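How Robots Learn by Being Shown
From the Midis science pages for young readers

A robot arm does not know how to pick up a snack. A person can write out every motion as computer code, but a soft bag bends, slides and crinkles, and the code would have to cover every case. Many robot builders use a different method. They show the robot what to do.

One way to do this is remote control. A person moves a set of handles, and a robot arm copies the motion. Another way is to use a hand-held gripper. This tool has two fingers like those of a robot, but a person carries it. The person closes the fingers on an object, lifts it and puts it down somewhere else. A camera on the tool records the whole job. 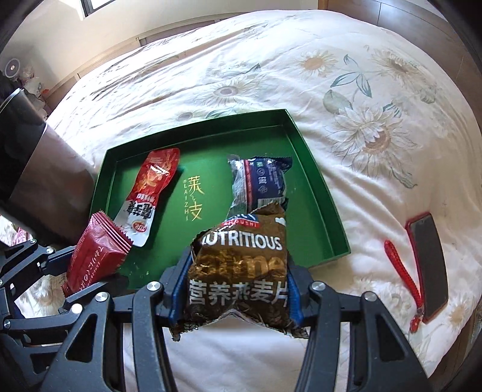 One complete recording is called a demonstration. At Dirken, a workshop that teaches robots to sort food packages, a demonstration lasts 8 to 10 seconds. The first training set had 600 of them. The current set has almost 2,000.

The recordings go into a computer program called Stumoris. The program compares what the camera saw with how the fingers moved. Over many demonstrations it finds patterns. A wide bag needs the fingers to open far. A flat packet needs them to come down low, close to the surface under it.

Soft pads help the fingers hold on. Ridges in a pad add friction, the force that slows sliding.

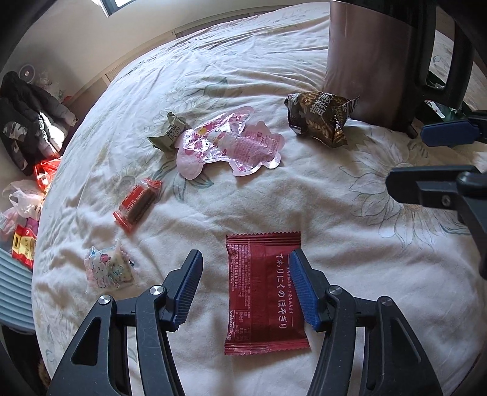 Blue ridged finger pads on either side of a dark red snack packet. Other wrapped snacks lie on the bedspread.

The objects should be different shapes and sizes. If every demonstration used the same box, the robot would learn about that box and little else. The background should change too, so that the robot does not depend on one table or one color of cloth.

Words to know
Gripper: the part of a robot that holds things.
Demonstration: one recording of a task, from start to finish.
Friction: a force that slows sliding between two surfaces.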